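Skandero Opens Second Phase of Home-Based Cognitive Monitoring Study in Older Adults

Study extends follow-up to five years and adds sleep regularity to its measures of early cognitive decline

December – Skandero, a developer of software for the assessment of memory and attention, today announced the start of the second phase of Estia, its long-term study of cognitive change in people aged 60 and over. The phase will enroll 1000 participants who live independently and have no diagnosis of dementia at entry. Participants will be followed for five years through short tests taken at home, together with a clinic visit every 12 months.

The first phase of Estia tested whether older adults could complete repeated cognitive tests without supervision. The second phase uses the same test battery, with minor changes to the instructions and a larger minimum font size, and asks whether small changes in a person's own scores can be detected earlier than the clinic visit would detect them.

Standard memory clinic assessment compares a patient's score with a table of scores from people of similar age and education. This approach works well when impairment is already marked. It is less sensitive in people who started from a high level, who can lose a considerable amount of ability and still fall inside the normal range. It also depends on performance on a single morning, and that performance can be affected by a poor night, a cold, a new medication or the trip to the clinic.

Estia takes repeated measurements from the same person and uses that person's earlier results as the reference. A session lasts 15 minutes and is completed on a tablet supplied by the study. Each session covers word list learning, delayed recall, a reaction time task and a task in which the participant switches between two sorting rules. Sessions are scheduled in blocks, with a block in each quarter of the year. The order of the tasks is fixed. The word lists are rotated so that no list is repeated within a calendar year.

"A single score tells a clinician where a person stands relative to other people," said Teun Desmet, director of research at Skandero. "We want to know where that person stands relative to last spring, and how much of the difference is ordinary variation. Ordinary variation is large, larger than many of us assumed when we wrote the first protocol. Much of the statistical work in this phase is concerned with measuring it properly."

Sleep and daily routine

The main addition in the second phase is the recording of sleep. Disturbed sleep is common in later life and is frequently reported by people with cognitive complaints. The direction of the relationship is not settled. Poor sleep may contribute to decline, early changes in the brain may disturb sleep, or both may follow from a third factor such as pain, low mood or breathing problems during the night.

Participants will keep a written sleep diary for two weeks before each test block. The diary records the time of going to bed, the estimated time of falling asleep, night-time waking, the time of getting up and any naps during the day. Caffeine and alcohol after 6 p.m. are entered as simple yes or no items. A subgroup will also wear a wrist device that records movement and light level. 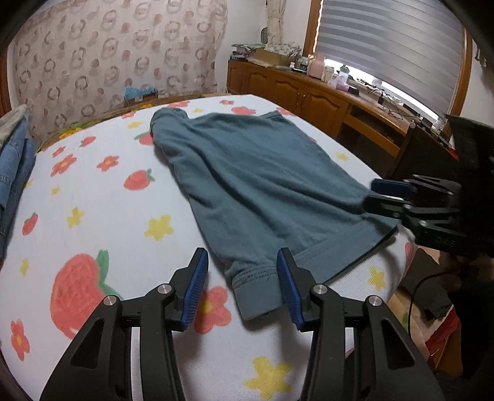

A gray-blue garment laid across a white fitted sheet.

The primary sleep measure is regularity, defined as the likelihood that a participant is in the same state, asleep or awake, at the same clock time on consecutive days. Total sleep time will be reported as a secondary measure. Regularity was selected because it can be calculated from both the diary and the wrist device, which allows the two methods to be compared in the same people. It is also less dependent on a participant's own judgment of how long they slept – an estimate that is often inaccurate at any age.

The study does not treat any participant for sleep problems. Participants whose diary or questionnaire suggests a possible sleep disorder will receive a letter that they may take to their own physician. They remain in the study, and any treatment they begin is recorded at the next contact.

Study design

The second phase is observational. Participants are not assigned to a drug, a diet or a training program, and they are asked not to change existing care because of their participation. People may enroll if they are 60 or older, can read text on a tablet with their usual glasses and can name one contact person who knows them well. Previous use of a tablet is not required. Exclusion criteria are a diagnosis of dementia, a stroke with lasting impairment, Parkinson's disease, and current treatment for a severe psychiatric illness.

Mild hearing loss is not an exclusion. All instructions are given in writing as well as by voice, and hearing is tested at the entry visit so that it can be included in the analysis. Vision is tested at the same visit with and without correction.

The annual clinic visit includes a conventional paper-and-pencil cognitive assessment, measurement of blood pressure, height and weight, a review of medication and a short interview with the contact person. Staff who carry out the visit will have no access to the participant's home test results. Cases in which the clinic assessment suggests impairment will be reviewed by two clinicians working independently, with a third opinion obtained if they disagree.

The primary outcome is the time between the first sustained change in home test scores and the first clinic assessment that indicates impairment. A sustained change is defined as a decline beyond the participant's own expected range in two consecutive test blocks. Changes in one block only will be recorded and analyzed separately. The statistical analysis plan was completed before enrollment opened and will not be amended after the first data extraction.

Practice effects are handled in the model. People generally improve over their first few sessions as they become used to the tasks, and this improvement can hide an early decline. The first block is therefore treated as a familiarization block and is not used to set the personal reference. Participants who miss a block remain in the study. Those who miss two blocks in succession are contacted by telephone.

Partners and responsibilities

Skandero is the study sponsor and is responsible for the test software, data management and analysis. Clinic visits will be carried out by Van Acker, a network of outpatient assessment centers with experience in long-term studies of aging. Geven will supply and maintain the tablets and wrist devices and will operate the participant help line, which is open from 9 a.m. to 5 p.m.

Test results are stored under a study code. Names and contact details are held separately by Van Acker and are not available to the analysis group at Skandero. Wrist device data are transferred when the device is returned – there is no live transmission and no location recording. Participants may withdraw at any time without giving a reason and may ask for their data to be deleted up to the point at which a data set is locked for analysis.

Individual home test scores will not be reported to participants during the study. The scores have not been validated for use in diagnosis, and a change in them may have many causes. Results from the annual clinic visit will be sent to the participant's physician if the participant has agreed to this at entry.

"We have been asked why people cannot see their own curve," said Desmet. "At present we could not tell them what a dip in that curve means. Once we have the follow-up data we may be able to, and the protocol will be reviewed at that point."

Timeline

Enrollment is open at all Van Acker centers taking part in the study and will continue until the target number has been reached. Entry visits are scheduled in the morning where possible. A report on data completeness and the agreement between the sleep diary and the wrist device will be prepared after the first year of follow-up. Analysis of the primary outcome will begin when the last participant has completed the final clinic visit.

Software used to score the home tests will be kept at a single version throughout the phase. Corrections that affect security or prevent a session from being completed are permitted and will be listed in the final report.

About Skandero

Skandero develops and tests software for the measurement of memory, attention and processing speed in adults. Its products are used in research studies and are not sold for the diagnosis of disease. The Estia study is its largest research project.

Information for participants

People interested in joining the study should contact their nearest Van Acker center and ask for the Estia coordinator. Participation is free of charge. Travel costs for clinic visits are reimbursed on presentation of a receipt.

Media contact

Press office, Skandero
Requests for interviews with Teun Desmet should be made through the press office.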